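Pizarra móvil Kedura de doble poste: siete meses de uso en aula
Por Iraís Tapia

La compramos en enero para sustituir una Brondley de pared cuya superficie de melamina ya no admitía limpieza. El modelo Kedura se entrega desmontado, en dos bultos, y el montaje exige dos personas y una llave Allen que viene incluida. Conviene apretar los postes después de colocar el panel; si se hace antes, los taladros del travesaño inferior no coinciden y hay que aflojar todo. Pagamos 1,338 pesos de flete aparte, dato que el distribuidor Cervantes no menciona hasta el último paso del pedido.
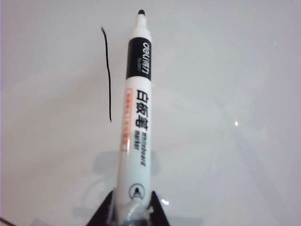 SUPERFICIE Y BORRADO

El acabado es brillante. El borrado en seco es correcto durante las primeras horas: con fieltro limpio, una pasada. La tinta que queda de un día para otro pide dos, y la de un fin de semana deja sombra en negro y en rojo. El azul sale mejor. Probamos alcohol isopropílico al 70 % y el limpiador Minthorpe en aerosol; el segundo deja una película sobre la que el marcador patina hasta que se seca del todo. Tras más de 700 ciclos de escritura y borrado, llevados en una hoja pegada al armario, no hay pérdida apreciable de brillo en la zona central. En las esquinas inferiores, donde apoyamos la mano, sí.

El punto débil es el reflejo. Con luminarias de techo sin difusor, quien se sienta a un costado pierde parte de lo escrito. Inclinar el panel unos grados lo corrige a medias — la traba tiene posiciones fijas y ninguna intermedia.
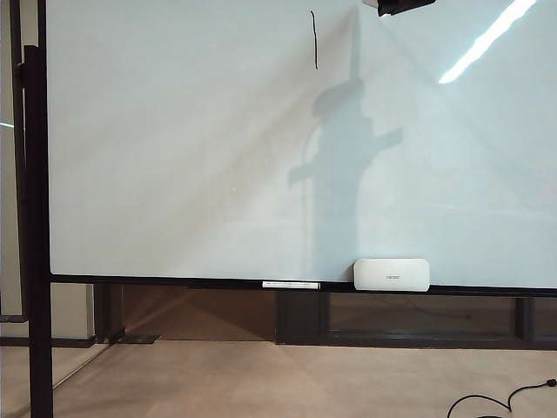 Las ruedas son de goma, con freno en las cuatro. El freno retiene bien en loseta y mal en piso laminado: al escribir con presión en la parte alta, el conjunto cede y oscila. El manual recomienda un contrapeso que se vende por separado y que no hemos probado. La charola va atornillada al travesaño, sin tope en los extremos.

La garantía es de dos años y excluye la superficie de escritura. Para un aula con luz lateral la volvería a comprar; para una sala con plafones directos pediría antes una muestra del acabado mate.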